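From: Jae-in Min
To: handheld-demos list
Date: 12/25/25
Subject: Re: [handheld-demos] box packing, how strict on grasp choice?

On the Hinwood thread, Seol wrote:
> We are starting on the "put everything in the box" task and I can't find
> anything in the notes about how the operator should pick things up. Our
> first batch has people scooping plush toys from underneath, pinching them
> by an ear, dragging them up the side of the carton. All of it ends up in
> the box. Do we keep it all, or do we tell people one way and throw the
> rest out? Also, is there a rule for where the box goes?

Short answer: keep most of it, and throw out the dragging.

Longer answer. We went through this in August with the Tarbridge set. We had 1414 demonstrations from 14 operators, and the first policy we trained on all of them was bad in one particular way. It would close on a soft toy, lift it partway, and press it against the outside of the carton. We went back to the recordings and found 106 where the operator had done just that and then worked the toy up over the rim. On a person's arm this costs nothing. You feel the wall and slide up it. The arm at our end has no such feel and pushes until it faults.

We removed those 106 and retrained with no other changes. The pressing mostly went away. I would not claim more than that, as we only ran 70 trials afterward.

On the box, we don't have a fixed place. We do ask for the flaps folded out, all of them, before recording starts. A half-raised flap hides the opening from the wrist view, and operators then reach around it from memory, and the policy can't do that. The toys go in front in a pile. We leave them touching, with different sizes and fabrics mixed together.
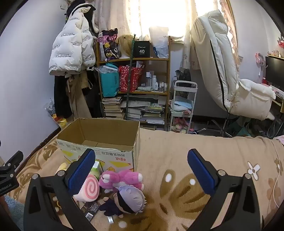

Start layout on the bed, box open, plush in front.

Some things we now tell operators. Come down from above with the fingers already open. Close on the body of the toy and stay off tags, hair and strings. Lift until the lowest part of the toy is higher than the rim, then move across, then open. Pause a moment before opening. The pause sounds fussy but it gives the segmenter a clean place to cut, and we lost a lot of time in August fixing cuts by hand.

Scooping from underneath is fine if the surface is hard. On a blanket the fingertips catch in the pile and the whole blanket moves, so we ask people not to do it there. Pinching by an ear is fine for small toys. For anything long it swings, and you get a drop on the rim one time too many.

Fluffy things need their own note. The depth estimate on long fiber is poor, and from the wrist view the outline is soft enough that operators stop short and close on fiber only. Ask them to go lower than looks right. If the object is near the front panel, as it often is once the pile has thinned out, the jaws should straddle it with the panel well clear of both.

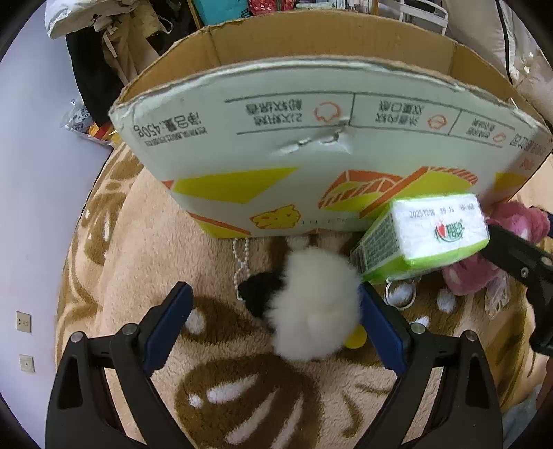
Zitau wrote back off-list that going lower is risky for them, as their arm has no give in the wrist, and they would sooner have operators nudge the object away from the box first and then grasp it. They have been labeling the nudge as a separate step. I have no objection to that. If you do it, label it every time, or the policy will learn to nudge things that are already in the clear.

Two smaller points for Seol. Don't have the operator tidy the pile between episodes. Tip the box out and leave things where they land, unless something rolls off the bed. And keep the failed grasps if the operator recovers within the same episode. We cut those at first and had to put them back.

I can send the operator sheet we use. It is one page and needs an update for the fluffy items, so give me a few days.

Jae-in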